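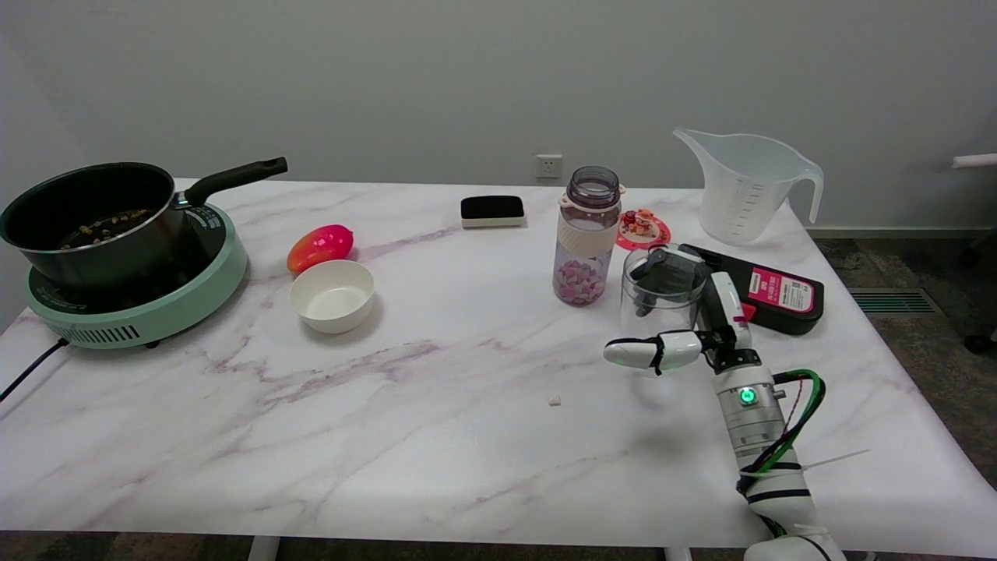 Tabletop kitchen layout, gripper on the glass tumbler. Saucepan on the cooktop at left, pitcher in the back corner.

25 Mar 2021
Bench notes, kitchen chores

Started late. Necati had the arm homed before I got in, so no complaints there. Layout is the one Karlijn drew up last week: cooktop and saucepan on the left, bowl and pepper next to it, bottle and tumbler on the right, pitcher at the back. She wants it left cluttered. I agree with her for once. Every demo I've been sent this year has one cup in the middle of a bare table, and I have never lived in a house with a table like that.

Question for the week is the one Boltbridge keeps asking us in different words: can it clear and reset a small kitchen table without a person standing next to it. My answer on Monday was no. My answer today is still no, but I can be more specific about it.

Tumbler. Clear glass is as annoying as expected. The depth map has a hole in it where the glass should be, and the Gindado detector fills the hole with a guess. Sometimes the guess is good. We did 20 pick attempts and kept 3 out of the count due to a stale calibration file (my fault, I loaded the one from before the wrist was re-seated). Of the rest, the failures were nearly all the same: fingers close high, near the rim, and the glass tips instead of lifting. Berkay thinks we should just put a strip of tape on the glass. I said no. If the customer has to tape their glasses then we have invented a chore.

Grip force. Dropped the limit to 250 in the controller's own units, whatever those are, the Joterent manual still doesn't say. At 1000 I would not let it near anything I cared about. At 250 it holds the tumbler empty. Haven't tried it with water in and don't want to until there's a tray underneath. To do: tray.

Saucepan. Long handle points up and to the back, which the planner hates. It keeps wanting to reach over the pan to get at the handle from the far side. Şükran suggested turning the handle toward the front of the table and of course it then plans fine. But anyone with kids turns the handle to the back, so we are back to designing the kitchen for the arm. Left it as it was. The brown bean-like pieces in the pan are there so we can see whether anything spills on a move. No stove power for any of this, and please keep it that way.

Bottle. Has candy in the bottom and the lid is off. Detector calls it "bottle" with great confidence and has no opinion on whether it's open. A person carries an open bottle differently without thinking. The arm tilts it however the path happens to go. Şükran wants an upright constraint on everything by default. Slower, but I'd take slower.

Bowl. Fine. White bowl on a pale marbled surface, I expected trouble and didn't get any. Noting it so that I'm not accused of only writing down the bad news.

Pepper. It's plastic, and stiffer than a real one, so I don't believe any of the pepper results. Miłosz says the geometry is what counts. Miłosz is welcome to bring in real ones and find out. I'd like that done before anybody writes "handles produce" in a slide.

Time. I cleared the same table by hand between runs, reading email on my phone with the other hand, and beat it easily. I know speed isn't the point at this stage. I'm writing it down because the Dursun people will ask, and last time we all looked at the ceiling.

Crumbs: no plan at all. Even when everything is put away correctly, the table isn't clean. Wiping is a separate project according to the schedule, starting June. To me it's half the chore.

Where I'd put it: good at moving a known object from a known place, if you watch it. I'd let it run with me in the next room for the bowl and nothing else on this table.

For tomorrow:
- Necati: delete the old calibration file, or rename it so I can't load it
- Karlijn: second layout, same objects, pitcher moved forward
- Me: tray, then tumbler with water
- Berkay: log approach height on every tumbler pick, no tape
- Şükran: upright constraint for anything open at the top
- Somebody write to Joterent again about the force units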